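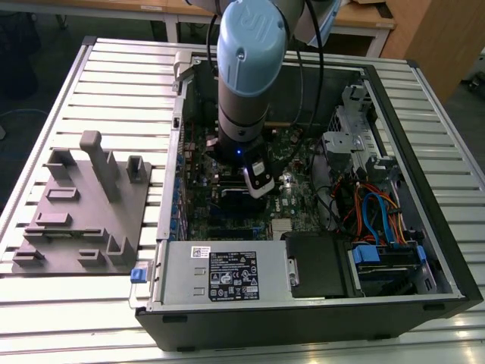 Tower open on the bench, expansion card still in its slot.

Prunstead Reuse Project: progress to the end of November
Prepared by Isla Prendergast for Murray Lockyer

Murray, you asked for the numbers without the cheer, so I'll keep it short. The plan said 700 desktops through teardown by now. We have done 388. The 366 in the last summary left out the Vellow pallet, which was logged late. I don't expect us to reach 1000 by spring and I would take that figure out of the renewal letter.

The Dell towers are the easy part. Blue latches and drive rails mark most of what comes out by hand, and the power supply has its own release tab. I remain unconvinced by the claim that this makes every case quick. Cables are the slow bit, especially the tangle of SATA and power leads down by the drive bays, and the work plan gave them no time at all.

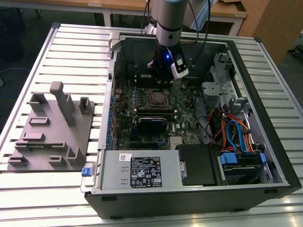 Same bench. Memory modules in place, power supply along the bottom of the case.

Memory and drives are worth pulling. I am less sure about the boards. Kingi quoted us a price for mixed boards in the summer and has not repeated it in writing, so the income line in the budget is a guess and should be labeled as one. Skodier will take bare power supplies but wants them sorted by rating, and we have not costed the sorting.

Spending is on plan, mostly due to the second bench not being bought. Please don't report that as a saving. I would hold the next payment to Skodier until their terms arrive, and I need a decision from you on the boards before we order more bins.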